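Lisard Gripper Box-Handling Set, Data Card and Build Notes

Version 2
Last edited 2025-09-27

Summary

Lisard is a hand-held two-finger gripper with a camera on it, built from printed parts in a shared workshop in Urach. This repository holds the build files for the gripper, the recording script, and a small set of recordings made with it. The recordings cover one family of tasks: picking up, opening, closing and moving cardboard boxes and their lids on a table.

The set has 1,383 clips. It was made to train a policy for a two-arm bench setup, but the files don't depend on that setup and can be read by anything that opens MP4 and CSV.

What is in the repository

hardware/ has the printable parts as STEP and STL, plus a bill of materials.
firmware/ has the code for the small board that reads the finger opening.
tools/ has the recorder (Hoshino) and the viewer (Dimon).
data/index.csv lists every clip with its task label, operator number, box number and split.
data/clips/ has one folder per clip.

The clips are stored with Git LFS. If you clone without LFS installed you will get small text pointers in place of the videos. Run "git lfs pull" to fix that.

Hardware

The body is printed in PLA, four walls, 30 percent infill. The finger carriers are PETG. We tried PLA for those too and the slot edges wore down, which let the fingers twist when they closed on anything thick. If you print your own, orient the carriers with the slot facing up and skip supports inside it.

The fingertips are yellow. Keep them a bright color if you change the material, because the tracking step in Hoshino looks for the tips by color and gets the finger opening from the distance between them. The opening sensor is used as a check on that number. Dark red and orange tips both worked poorly on brown cardboard.

Route the cable between the fingers and leave enough slack for full travel. Early builds had it tight against the housing and it pulled out of the connector on wide grasps.

The shell around the grip is decorative and can be swapped without changing the camera mount. Several people at the workshop have made their own. Any shell is fine for recording as long as it doesn't rub on the trigger.

Recording setup

Sessions take place at a table with one or more operators seated or standing around it. Each operator holds a gripper. The box is placed on the table by hand before the clip starts, at an angle the operator picks. We did not mark box positions, and we did not clear the area behind the table. Other people, screens, plants and chairs show up in many clips, and lighting depends on the place and time of day.

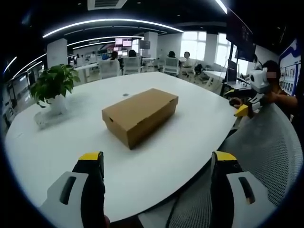
Camera view from one gripper, lidded box on the oval table, second gripper at right.

The fingers always appear at the bottom of the view. If they sit off center in your own recordings, loosen the two screws on the camera bracket and straighten it before you calibrate. A tilted bracket does not break the recording, but the pose estimates come out rotated and you will have to correct them later.

Overhead lights reflect from glossy surfaces and can confuse the pose tracker when they fill the top half of the view. Lower the exposure by one step before turning lights off. Plain white tabletops give the tracker very little to hold on to, so most of its features come from the background. For that reason, avoid pointing the gripper straight down for longer than you need to at the beginning of a clip.

Tasks

lid_off: lift the lid from a closed box and set it on the table.
lid_on: place the lid on an open box so that it sits flat on all sides.
turn: rotate a closed box without lifting it.
shift: slide a closed box to another part of the table.
handover: two grippers, one passes the lid to the other.

A clip has one task label only. Some operators fixed a crooked lid at the end of lid_on, and we left those corrections in. The column "retry" in the index is set to 1 when the operator let go and grasped again.

Clip format

video.mp4 is the gripper camera at 30 frames per second.
pose.csv has a timestamp, position in meters and a quaternion in x, y, z, w order.
grip.csv has a timestamp and the finger opening in millimeters.
meta.json has the task, split, firmware version and notes.

All timestamps are in seconds from the start of the clip. In handover clips each gripper has its own subfolder, and both use the same clock. Version 1 stored the quaternion with w first. If your old loader gives you a gripper that appears to be upside down, check this before anything else.

Splits

The test split is 100 clips and the validation split is 48. Everything else is training data. We split by session, so clips recorded in one sitting never land in two splits. Box numbers do repeat across splits.

Privacy

Faces are pixelated in all released video. The pass runs automatically and then somebody goes through the clips by eye. Audio is removed. If you find a face that was missed, open an issue with the clip number only and do not attach a screenshot. The clip will be pulled first and fixed afterward.

Known problems

Pose drift is worst in shift clips where the gripper moves fast near the edge of the table. The tracker recovers, but there can be a jump of a centimeter or more.

The opening value reads slightly high when the fingers are fully closed. Treat anything under 2 mm as closed.

Most boxes are plain brown cardboard. A model trained on this set alone will probably do badly on printed or shiny boxes. We have not tested this in any careful way.

Left-handed operators are underrepresented.

Running the tools

Install the requirements, then start the recorder:

pip install -r requirements.txt
python tools/hoshino.py --out data/new --task lid_off

To look at a clip with the pose and finger opening drawn next to it:

python tools/dimon.py data/clips/CLIP_ID

Dimon needs a display. It will not run over a plain SSH session.

License

Code is MIT. Hardware files and recordings are CC BY 4.0. Please mention the version number when you use the recordings, since the pose format changed between releases.

Planned

More handover clips in October, and a bracket for a wider lens. Pull requests for the bracket are welcome if they include the STEP file.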